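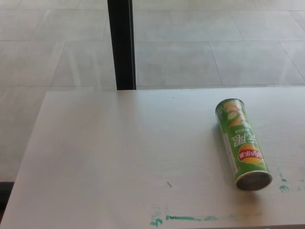
Bote de Lay's tumbado sobre la mesa blanca, puesto de Santoro.

Inicio | Blog | Notas de taller | Archivo | Contacto

Jornada de puertas abiertas en Gostar

En marzo pasé una mañana en la nave de Gostar, que abrió al público dos de sus celdas de manipulación. La de Flelness clasificaba piezas de plástico y la vi de pasada. Me quedé en la de Santoro, dedicada a enderezar envases cilíndricos tumbados.

El bote verde es un buen caso de prueba. El cuerpo es curvo, rueda con poco empuje y el fondo lleva un aro metálico plateado que devuelve reflejos. Con el envase en diagonal y el rótulo invertido, el estimador de pose no puede apoyarse en la orientación del texto - tiene que sacar el eje del contorno.

El software se llama Zorkmont. Según la hoja que repartían, el modelo se ajustó con 338 demostraciones teleoperadas y el ciclo completo ronda los 6 segundos. No llevaba cronómetro, así que copio el dato tal cual.

Pregunté por la sombra suave junto al bote. La respuesta fue que la segmentación trabaja sobre profundidad y color a la vez, y que las manchas verdes del tablero les preocupan más, por parecerse al tono del envase. No las limpian entre series.

Me faltó ver el comportamiento con dos botes en contacto. Lo anuncian para la próxima jornada, sin fecha.

Este sitio utiliza cookies propias y de terceros. Aceptar | Configurar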